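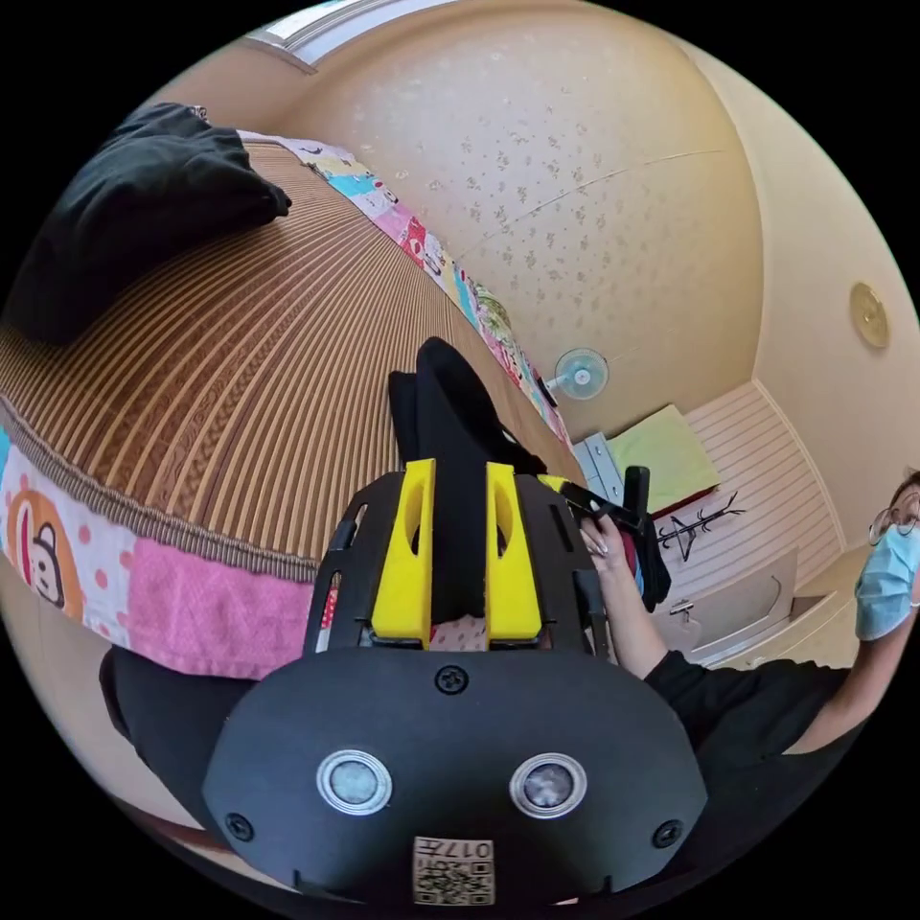 Vega Escobar asks whether a petition batch may be left open overnight when the count is unfinished, and remarks that the previous edition of this guide gave one answer in the intake section and another in the section on closing. Batches may be left open overnight. The text below replaces both passages.

Section 3. Receiving and Checking Petition Signatures

Irkus User Manual, Barrios Elections Office edition
Revised December 2020

3.1 Purpose of this section

This section explains how to set up a petition record in Irkus, enter signature sheets in batches, check signatures against the voter list, and produce the clerk's report. It applies to local initiative petitions and to petitions placing a candidate on the ballot. Recall petitions follow a separate procedure and must not be entered here.

Staff should have completed the account set-up in Section 2 before continuing.

3.2 Before you begin

You will need:

A user account with the Intake or Reviewer role
The original petition sheets, with the circulator's statement attached to each
Form 3672 (Receipt for Petition Sheets), in duplicate
A current copy of the voter list, loaded through Vata

Note: The date of the voter list appears in the lower left corner of the Irkus home screen. If the date is shown in red, the list has expired. Contact the system administrator for a new copy. Do not begin checking signatures against an expired list.

3.3 Creating the petition record

1. Sign in to Irkus and select Petitions, then New Petition.

2. Select the petition type. The type cannot be changed after the record is saved.

3. Enter the title of the petition exactly as it is printed on the approved sample sheet. Do not shorten the title or correct its spelling.

4. Enter the name and mailing address of the filer.

5. In the Required Signatures field, enter the number stated in the clerk's approval letter. For a local initiative in Barrios, this number is 2000.

6. Enter the filing deadline and select Save. Irkus assigns a petition number, which should be written on the outside of the storage folder.

Caution: The Required Signatures field controls the wording of the final report. An incorrect entry here will produce a report stating that a petition has passed or failed when it has not. A second employee must confirm the entry before the first batch is opened.

3.4 Receiving the sheets

1. Count the sheets in the presence of the filer. Signatures are not counted at this stage.

2. Write the sheet count on both copies of Form 3672. The filer and the receiving employee sign both copies.

3. Give one copy to the filer. Place the other in the storage folder.

4. Stamp each sheet with the date and time of receipt. The stamp should not cover any signature, printed name or address.

5. Set aside any sheet that lacks a circulator's statement and mark it Held. Held sheets stay in the folder but are not entered until the clerk has ruled on them.

Note: A filer may add sheets at any time before the deadline. Complete a new Form 3672 for each delivery. Sheets already received may not be returned to the filer, even on written request.

3.5 Entering a batch

A batch may contain up to 1000 signature lines. Irkus will not accept a larger batch.

1. Open the petition record and select Add Batch.

2. Enter the sheet number, followed by the number of filled lines on that sheet. Crossed-out lines are counted as filled and are marked Withdrawn.

3. Type the printed name and address for each line. If a name cannot be read, select Unreadable and move to the next line. The reviewer will examine it later.

4. Select Save Sheet and repeat for the remaining sheets.

5. When the batch is complete, select Close Batch. If work must stop before that point, select Pause. A paused batch is locked to all users until the employee who opened it signs in again, or until the administrator releases it.

Paused batches do not appear in the daily total. This is expected and should not be reported as a fault.

3.6 Checking signatures

Checking is done by an employee with the Reviewer role who did not enter the batch.

1. Select Review, then choose a closed batch. The entered line is displayed on the left and possible matches from the voter list on the right.

2. Compare the signature on the sheet with the signature on file. Select Accept, Reject or Refer.

3. For each rejected line, choose a reason from the menu. The reasons are Not Registered, Outside District, Duplicate, Signature Does Not Match, and Incomplete.

4. Referred lines pass to the clerk, whose decision is final for the purposes of the report.

Caution: Do not reject a line only because the address differs from the voter list. Check whether both addresses lie within the district. If they do, select Refer.

3.7 Producing the report

1. Confirm that no batch is marked Open or Paused.

2. Select Reports, then Clerk's Report, and enter the petition number.

3. Print the report and deliver it to the clerk with the storage folder.

The report lists accepted, rejected, withdrawn and unreadable lines by sheet. It becomes a public record once the clerk has signed it. Draft reports should not be given to filers, campaigns or the press.

3.8 Support

Questions about petition rules should be sent to the clerk. Questions about Irkus should be sent to Ezequiel Mateos at Idance, with the petition number and the batch number in the subject line. Voter information should not be included in the message.

Section 4 covers notices to filers and the storage of completed petitions.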